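Cotano: lining up wrist video with gripper poses

README and data card, last edited 2022-07-31

Hi, and thanks for poking around in here! Cotano is the little toolkit I wrote to turn raw recordings from handheld grippers into something you can train a policy on. It reads the wrist video, works out the camera path, finds the jaw opening for every image, and writes the lot into one tidy folder per episode. I started it in March as a single script with far too many flags, and it has grown into four commands that mostly get along with each other.

The sample set that goes with it is called Plendine. It has 2,909 episodes in it, all tabletop work, all recorded with a person holding the gripper by hand. You don't need Plendine to use Cotano, but the tests expect it, so grab it if you plan to change any code.

Getting it running

You'll want Python 3.8 or newer and a working copy of ffmpeg on your path. Clone the repo, make a fresh environment, and run pip install -e . from the top folder. If pip complains about OpenCV, you probably have both the headless build and the regular one installed. Remove both and put the headless one back (I've done this more times than I'd like to admit).

The commands

cotano unpack splits a long recording into episodes and copies the timestamps over. It never touches your original files.

cotano track runs the pose step. This is the slow one, so start it before lunch. It undistorts the fisheye video first, then tracks features across the room, and it throws out anything inside the gripper mask before it starts matching.

cotano jaws gives you the opening width.

cotano pack writes the final folders, plus a small text report that I really do read and I hope you will too.

About that mask: please draw your own! The one in masks/default.png fits my housing and lens, and if yours sits even a little differently, the tracker will latch onto the shell or the black pads and decide the camera isn't moving. You get a lovely flat path that is completely wrong. I lost a good chunk of March to this before Fikri Ngui overlaid the mask on a few stills and spotted the gap.
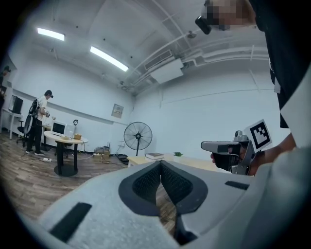 The other thing that trips up the tracker is people. Anyone walking through the view carries features along with them, and a white wall gives it very little to hold on to instead. Set drop_people: true in the config and the detector will mask them before matching. It costs you some speed, but I leave it on all the time now. Ceiling lights can blow out as well, so there's a max_brightness setting right next to it.

What's in an episode folder

video.mp4 is the undistorted wrist view. poses.csv has a timestamp, position in meters, and a quaternion in x, y, z, w order (yes, w last, I'm sorry if you come from the other camp). jaws.csv has the same timestamps and one width in millimeters. meta.json holds the calibration name, the Cotano version, and a quality flag.

Faces are pixelated in every video we share. The blur runs before anything leaves the recording machine, and there is no clear copy on the server, so please don't write to ask for one.

Known problems

Pose jumps at the start of an episode still happen when the first move is very fast. Hold still for 2 seconds before you begin and it nearly always goes away.

The importer for Matlala logs works but drops the audio track. Jelgate export is half done: poses come through fine, widths don't. Osvaldo Pellegrini has a branch for it, so talk to him before you start your own.

Long paths with spaces in them break cotano pack. Just rename the folder for now.

Asking for help

Open an issue and attach the text report along with your config. A short clip helps a lot too, especially if the path looks odd. I answer most things within a few days, slower when I'm recording.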